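Progress report to the Nonano fund, April
Project: household tasks in simulation, door opening
Prepared by Samina Kakakhel, Wikus lab

1. Open day

The main activity of this period was the open day, which we held in the first floor hall from 10 in the morning until 4 in the afternoon. We registered 106 visitors. Most of them were students and teachers from the district, and 14 came from companies, among them Multari and Hartono. The demonstration was shown on the large screen, with the two-armed robot working in the simulated apartment. Visitors could choose the start position of the robot and then watch it try to open the bedroom door.

2. Results of the demonstration

We made 46 runs during the day. In 31 of them the door was opened wide enough for the robot to pass. In most of the failed runs the gripper closed too early and lost the handle. We also had one stop of the computer before lunch, and the visitors of that hour were given a talk in place of the demonstration.

The guest from Hartono asked us to record the time of every run. We did not do this in April, but the log is now changed and the times will be in the next report.

3. Spending and next steps

The costs of the open day stayed inside the budget line for public events. The rent of the screen was a little higher than planned, and we paid the difference from printing. In the next period we will repair the early closing of the gripper and add doors which open to the other side. We ask the fund to confirm if the second visit, for Multari only, can be paid from the same line.

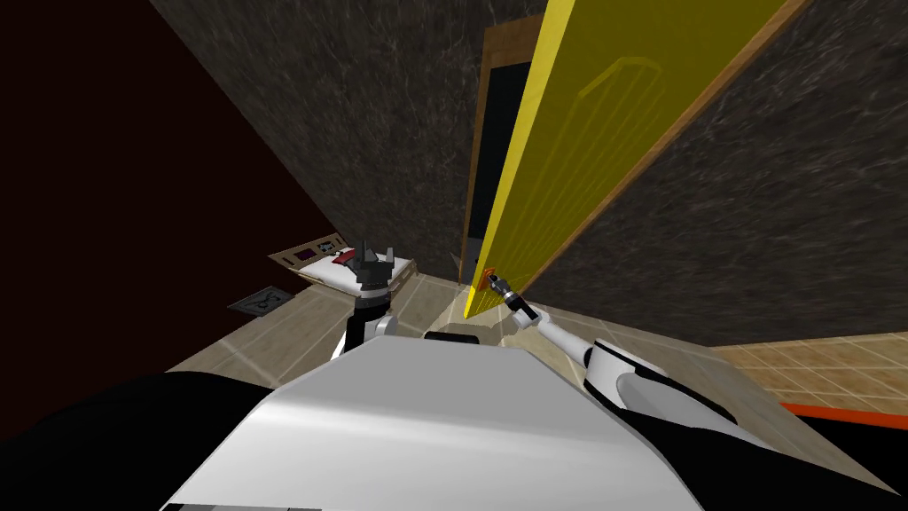
Were the visitors allowed to control the arms by themselves?

They could only choose the start position, and all movements of the arms were made by the program.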